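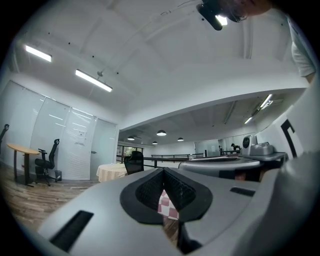 Hand-held gripper in a wide office or lab space, with a person leaning in.

Ondel Hand-Guided Gripper
Sold by Dultier. Part no. 307

The Ondel is a gripper you hold. You pick things up with it, put them down again, and in doing so you show the fixed arm at the end of your packing bench how you would like the job done. The arm then does it that way, including the bits you do badly. Please keep this in mind on Friday afternoons.

Who it is for
Small packing rooms, sample libraries, returns desks and offices where the same 200 items get moved from one tray to another every day by a person who has other things to do. If your plant already has a programmer on staff, you can use the Ondel too, though the programmer may sulk.

What changes for the people at the bench
We get asked this more than anything else, usually by email and usually after the order has gone in. So:

The person who knows the job becomes the person who teaches it. Plan for that. Teaching a new item takes time away from packing it, and a supervisor who still expects the full count that day will have an unhappy morning.

Lifting goes down. Walking goes up a little, as there is always a tray somewhere that needs filling. Complaints about wrists are replaced by complaints about the tray.

Job titles tend to lag. At Hastia, where the Ondel has been on the returns desk since November, Neusa Sampaio taught the arm every fold and flip it knows and was still listed as "Packer, Temporary" until her manager noticed. She is now "Lead, Returns Handling" and has a better chair. We recommend sorting out the title and the pay before the box is opened. Neither is included.

Some people will not want to teach a machine their job. They have usually thought about it harder than the person who bought the machine. Talk to them first, and have an answer ready about what they'll be doing in a year. "We'll see" is not an answer, and we say this as a company that has tried it.

In the box
Ondel hand unit
Charging stand
Two spare finger pads
Wrist strap
Swai teaching software, one bench license
Printed quick guide (8 pages, one of them blank)

Specifications
Maximum item weight: 900 g
Languages in Swai: English, Portuguese, Greek
Saved tasks per bench: 200
Warranty: two years, finger pads excluded

Getting started
Charge the hand unit fully before first use. Open Swai, name your task and press Record. Do the job at your normal speed. People slow down and get very graceful the moment they know they're being recorded, and the arm will then be slow and graceful until you teach it again.

Repeat the task until Swai shows a green bar. Then stand back behind the bench line and press Play. The first run is always at half speed. You can't turn this off, and please stop asking support how.

When you name your tasks, use names another person could understand. "New one," "New one 2" and "USE THIS" are all real examples from customer benches, all from the same bench.

Questions we get

Can two people teach the same task?
Yes, but pick one. If one of you works left-handed and the other doesn't, the arm will try to please you both.

Does it watch how fast I work?
Swai times each recording so the arm can copy it. Timings are stored under the task name, with no staff name attached, and there is no report for managers. We have been asked to build one. Anastasia Makris, who runs the software side, keeps the requests in a folder and does not open the folder.

Will it do soft items?
Folded cloth, yes. A loose pile of cloth, no. Neither will most of our staff.

Can I use it without the arm?
You can pick things up with it. Your hand does this too, and comes with a longer warranty.

Ordering
Ondel ships as a single unit or as a pair for two benches. The fixed arm is sold separately, and older Dultier arms need the adapter plate. A half-day training visit can be added at checkout. We ask that the people who will be using the unit attend the visit, and that they are paid for it.

Page last updated Aug 20, 2019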